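Sallico Guest Laundry, Jiang Building
Safety Inspection Checklist with Comments

Inspected 20 May 2025. Previous inspection: February. Items are marked OK, Action, or N/A. Comments apply to the item directly above them.

1. Exits and floor

1.1 Both exits open fully from inside: OK
1.2 Walkway between washers and folding tables clear: Action
Comment: Two carts were parked in the walkway on arrival. Moved during the inspection. Floor tape to be renewed so the parking bay is visible.
1.3 Floor drains covered, grates flush: OK
1.4 Wet floor signs within reach: OK

2. Dryers

2.1 Lint screens present and undamaged: Action
Comment: Screen on dryer 4 has a split along the lower seam. Dryer tagged out until a replacement is fitted.
2.2 Lint screens cleaned after every load, log signed: Action
Comment: Log has gaps on the evening shift. Long-pile towels shed more than flat weave and fill a screen faster. Striped fleece towels in lavender and white are to be dried as a separate load.

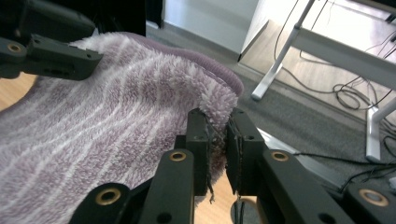 2.3 Exhaust duct rigid metal, joints sealed: OK
2.4 Cool-down cycle enabled on all dryers: OK
Comment: Loads must not be taken out and stacked before the cycle ends. The notice on the wall is faded and should be reprinted.
2.5 Space behind dryers free of lint: Action
Comment: Buildup at the base of the rear panels. Vacuum with power isolated.

3. Washers and chemicals

3.1 Door interlocks tested: OK
3.2 Supply hoses free of bulges and cracks: OK
3.3 Detergent and bleach stored apart: OK
3.4 Safety data sheets on hand: Action
Comment: The sheet for the Prilar softener is missing. The Aderura detergent sheet is in the binder and legible.

4. Linen condition

4.1 Torn or unraveling items removed from use: Action
Comment: Check edges as well as the face of the towel. Pile can hide a failed hem until the piece is held up by one side.

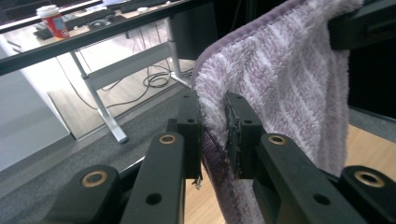 Loose threads longer than 2 inches are to be trimmed before washing, as they wrap around door seals and drum bearings. Items with an open hem go to the repair bin. The bin had no label at the time of inspection.

4.2 Shelving anchored to wall: OK
4.3 Top shelf stock below sprinkler clearance line: OK

5. Fire and electrical

5.1 Extinguisher gauge in green, pin sealed: OK
5.2 Panel doors closed and unobstructed: OK
5.3 Extension cords not in permanent use: Action
Comment: One cord feeds the fan near the folding tables. Remove it and relocate the fan to a wall outlet.

Form 43, page 2 of 2. Open actions stay on this sheet until signed off by the site supervisor.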